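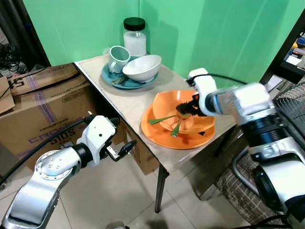
Sebastian Sanduからは、前回の記事は楽観的すぎる、とのコメント。議会が騒いでも最後に数字を決めるのは各国の担当大臣なんだから、そこを書かないと意味がない、と。

うーん、まあ、そうなんですよね。反論できない。ので今日は続き。時間がないので走り書きです。

2018-07-05、昼休みに下書き。

例のHinolov協定、国境をまたぐ送電線と排出枠をセットで扱うやつ。6月の会合で決まるはずが決まらず、持ち越し。原因はいつもの負担割合。石炭の多いVörös側は「うちだけ早く閉めろと言うのか」で、Purnbyの方は「風力に先に金を出したのはこっちだ」。どっちも言い分はわかる。わかるけど、去年も同じことを言ってませんでしたっけ。

草案を読みました。全部で217ページ。附属書は正直とばした。気になったところだけメモ。

まず補償金。閉鎖する発電所の地元に出るお金、草案だと4年で打ち切り。短い。職業訓練を受けて、次の仕事を見つけて、家のローンもあって、で4年。Inlowの発電所だけで働いてる人が3269人と書いてある(附属書じゃなくて本文の脚注。なぜ脚注)。下請けは入ってない数字なので、実際に影響を受ける人はもっと多いはず。町の食堂とか床屋とかも。

次、見直し条項。これが前回わたしが「良い」と書いた部分で、Sebastianさんに突っ込まれた部分。途中で目標を引き上げられる、とは書いてある。でも引き上げるには全会一致。一国でも嫌だと言えば終わり。前回は要約版しか読んでなくて、全会一致のくだりを見落としてました。すみません。要約版には載ってないんですよ、そこ。いちばん大事なとこなのに。

送電線の話も。Purnbyの風力が余っている夜に、Vörösでは石炭を焚いてる。線が細いから送れない。だったら先に線を太くすればいいじゃん、と素人は思うわけですが、線の費用を誰が持つかでまた揉める。草案では「受益に応じて」。受益って何。電気をもらう側なのか、売れる側なのか。定義の節を探したけど見つからかった。見つけた人いたら教えてください。

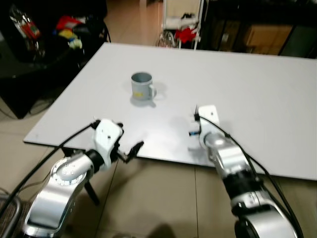

で、全会一致に戻ると、抜け道がないわけでもないらしくて、賛成する国だけ先に引き上げる「先行グループ」方式が草案の後ろの方に出てきます。2か国以上いれば始められる。これはちょっと期待してる。ただ先行した国の企業が損をしないか、という心配が当然あって、そこの手当ては「別途協議」。別途協議、この草案で何回見たことか。

個人的には、補償の期間を延ばすのと引き換えに閉鎖時期を前倒し、が落としどころじゃないかと。Vörösの野党もそういう言い方をし始めてるし。ただ選挙が近いので、与党がそれに乗ると負けた感じに見えるんでしょうね。面倒くさい。

あと報道。「歴史的合意へ」みたいな見出し、もうやめてほしい。まだ合意してないです。読んだ人が安心しちゃうじゃないですか。わたしも前回ちょっとそれをやったので、人のことは言えませんが。

前の記事の見直し条項のところは、今夜直しておきます。消さずに追記の形で。コメントの返事もたまってて、排出枠の無償配分について聞いてくれた方、もう少し待ってください。あれは一度書きかけて、自分でわからなくなって止まってます。

次の会合の日程はまだ出てません。出たらまた書きますす。昼休み終わり。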